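Every few months my aunt Tuulikki Hakala forwards the same kind of message to our family group. The last one, in January, said that a supermarket called Lameo gives a free voucher of 145 euros to everybody who shares the text with ten friends. There is no Lameo in our town. Still, 52 people I know received it, most of them from someone they trust.

I do not want to laugh at my aunt. She is a retired nurse and reads more newspapers than I do. My opinion is that we correct such messages in the wrong way. We answer "fake!" in front of the whole group, the person feels ashamed, and next time she sends it privately, where we cannot see it.
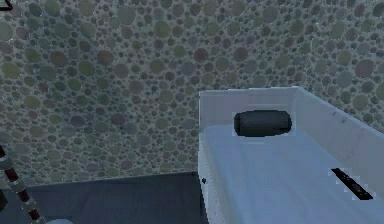
*Computer rendering: a wall with a pattern of circles.*

My friend Shirin Hosseinzadeh takes a different approach. When her father-in-law shared a warning about poisoned tea, she called him and asked who had written it first. They searched together and found nothing, and he deleted it himself. It took her an evening. I know that not everybody has a free evening for tea.

Some readers will say that the apps must solve this, and partly I agree. A limit on forwarding would be useful. But a limit does not teach my aunt to look for a date or a name, and the old voucher will come back with a new shop in it.
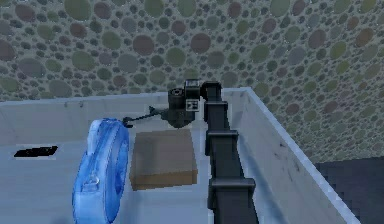
*Computer rendering: a dark robotic arm reaching into a bin.*

So I now write to her alone, and I begin with a question about her garden. After that I ask where the message comes from. Last month she wrote to me first, before forwarding, to ask if I had heard of it.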